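Plaid Shirts, Dish Towels and My Folding Problem

2022-12-31

So the last job of the year at our place is the fabric pile, and it is bigger than I'd like! I did a first round in October after we got back from Mollmont, put 15 pieces in the Vellulik bin under the stairs, felt very pleased with myself, and then kept tossing things on top until the lid wouldn't close.

I used to fold everything on the bed, which kills my back (and the cat gets involved). Now I use something low with a soft cover over it, sit down in front, and smooth each piece flat before the first fold. Thin plaid cotton is my favorite because the lines show you right away when you've gone crooked. Fleece is hopeless, it just springs back up at you.

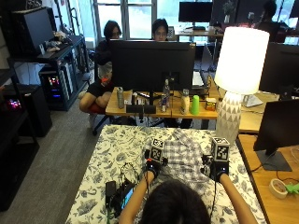
Do you have to iron plaid cloth before you fold it?

Only if it's going out on display. For the bin I shake it hard, pull the corners, and press it down with my palms.

Anyway, I have 23 pieces left and 2 of them are tablecloths, so I'm putting the kettle on first. The Ziltdale curtains can wait until next year.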